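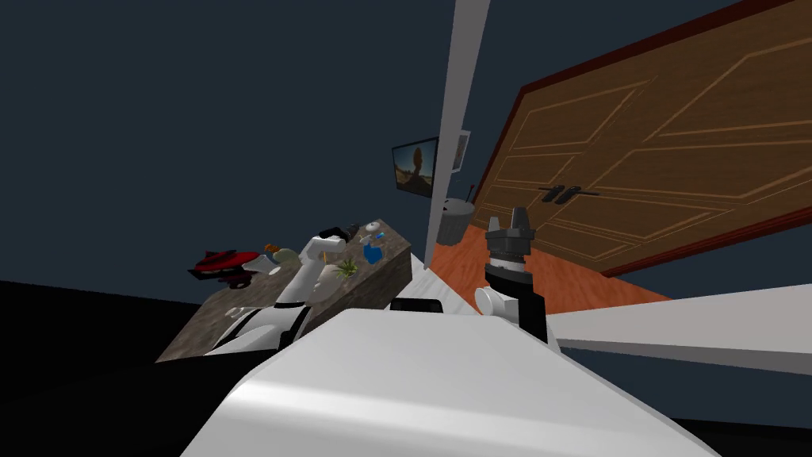

Re: [타로목록] 역방향 카드 표기 통일 건

보낸 날짜: 2025년 11월 16일
받는 곳: Stoston 점술 자료 메일링 리스트

> 지난 3월에 배포된 Murniso 색인을 보면 역방향 카드를 R로 적은 항목과 음수로 적은 항목이 섞여 있습니다.
> 검색할 때 같은 카드가 둘로 나뉘어 나옵니다. 어느 쪽으로 맞추는 것이 좋겠습니까?
> 그리고 Ullmont 덱은 힘과 정의의 번호가 다른데 그대로 두어도 됩니까?

R 표기로 통일하는 데 찬성합니다. 음수 표기는 0번 바보 카드에서 정방향과 역방향을 구분하지 못합니다.

색인 약 2,000건을 확인한 결과 음수로 적힌 항목은 176건입니다. 그중 7건이 바보 카드이고, 이 항목들은 원본 해설과 대조해야 방향을 알 수 있습니다. 나머지는 일괄 치환이 가능합니다.

덱별 번호 차이는 그대로 두었으면 합니다. Ullmont 덱은 정의가 8번, 힘이 11번이고 Soltani 덱은 그 반대입니다. 번호를 한쪽에 맞추면 해설 본문의 번호 언급과 어긋납니다. 대신 카드 이름을 기본 키로 쓰고 번호는 덱 이름과 함께 별도 칸에 적는 방식을 제안합니다.

소아르카나는 수트 첫 글자와 숫자를 붙여 적되, 궁정 카드는 약어를 쓰지 않습니다. 펜타클과 코인은 같은 수트로 처리하고 원래 명칭은 비고에 남깁니다.

역방향 해설이 따로 없는 덱은 해당 칸을 비워 두십시오. 정방향 의미를 뒤집어 채운 항목이 몇 개 보이는데, 출처가 없으므로 삭제 대상입니다.

이견이 없으면 치환본을 목록 자료실에 올리겠습니다. 바보 카드 항목은 대조가 끝난 뒤 따로 보냅니다.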